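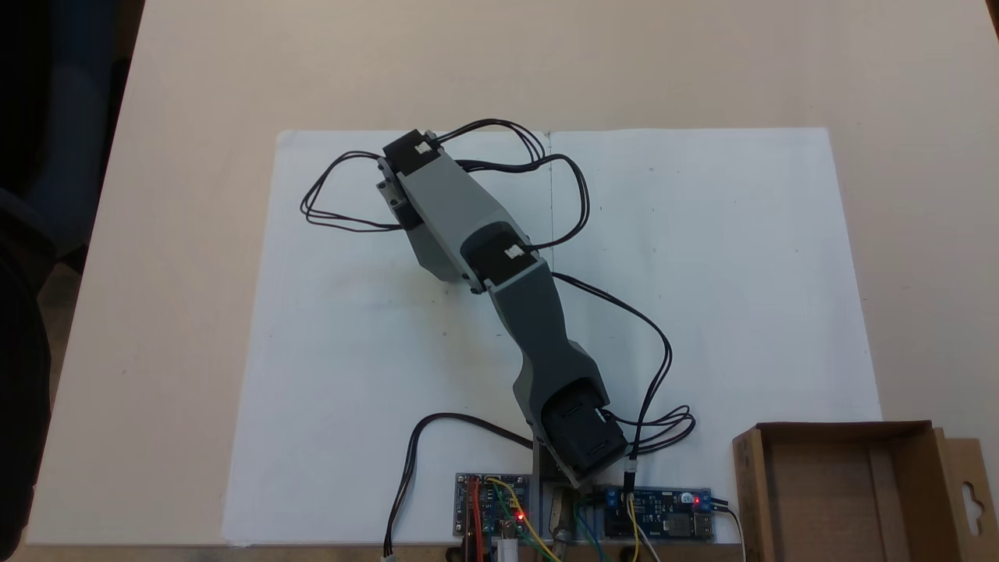
How far along is the arm, and is there money left to finish it?

The three servos are mounted and wired, and 802 dollars of the 3,000 you gave us is still in the account.

Report to the Sutix small grants desk, 3rd August

Thank you again for backing the Trostberg shared workshop, and sorry this runs a bit long - we do get carried away. Since the last report we've reprinted the gray links (the first set flexed far too much for our liking) and bolted the black servos into them. The arm lies flat on paper on the bench for now while we sort out the cabling, and both boards get power. The loops of black cable are longer than we'd like, so shortening them is next on the list.

We've named the arm Ko, by a show of hands at the July open evening, and 13 people have now had a go at building or wiring some part of it. The printed parts took 12 evenings, more than we'd planned, and that has pushed the gripper back to November. The control program, Stiteo, still needs a proper stop button before we let visitors near it, and we'd love to have you over once it's in!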